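Ollarham Field Records: Data Card

Version 5

Summary

Ollarham Field Records is a collection of short written records from farm account books and parish papers. The records describe how small farms changed their crops, tools and fields in the years when open land was divided by hedges. The collection has 382 records, taken from 86 account books. It was prepared for students of farm history and for people who build search tools for old texts.

Where the records come from

The account books belong to the Kurian reading room. Jayanthi Naidu selected the books and typed most of the records. Yaneth Cusi checked the typing against the originals and wrote the notes on old measures. We took only the books that have a clear place name on the first page, so farms without a name are missing from this collection.

Of all the records, 268 describe a crop rotation in enough detail to follow a single field from one year to the next. The others mention only a sale, a repair, a payment to workers or the purchase of seed.

Fields in the table

record_id: a short code, unique for every record
book: the code of the account book
place: the place name as the writer spelled it
crop: turnips, clover, barley, wheat, oats, peas or other
area_original: the size of the field in the words of the writer
area_acres: the same size changed to acres, empty if we were not sure
tool: any plow, drill, harrow or hand tool that is named
text: the full text of the record
note: remarks from the person who checked it 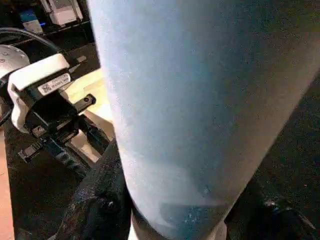 Light blue tumbler with a darker band near the base.

Spelling and measures

We kept the old spelling in the text column. "Turneps", "turnops" and "turnips" all appear there, and the crop column uses the modern word for all of them. The size of an acre was not the same in every parish. When the book says "customary acre" and does not give its length in poles, we left area_acres empty. Please do not fill these cells with the modern value.

Long names of places were not shortened. Alosel and Furel are two different farms, but one writer uses both names for the same meadow. Records from that meadow have the word "shared" in the note column.

How to read the files

The main file is records.csv, in UTF-8, with a comma between the columns. The text column is inside double quotes. Some spreadsheet programs change a fraction such as 3/4 into a date when they open the file, so please import area_original as text. The file books.csv has one row for each account book and can be joined on the book column.

Known problems

Clover is probably counted too low. Many farmers wrote only "grass" or "seeds", and we put these under other. The winter months have fewer records than the summer months, and January is very thin. Two of the books have water damage on the lower half of the pages, and words that we could not read are marked with [?].

The writers were mostly owners or tenants of larger farms. The collection says little about the cottagers who lost their grazing, and it should not be used alone to judge how they lived.

Changes in this version

Corrected the place column for the Furel records. Added the tool column. Removed records that were typed twice.

Corrections

Send corrections to Yaneth Cusi at the Kurian reading room, with the record_id and the line you think is wrong. She goes through the messages on Wednesday.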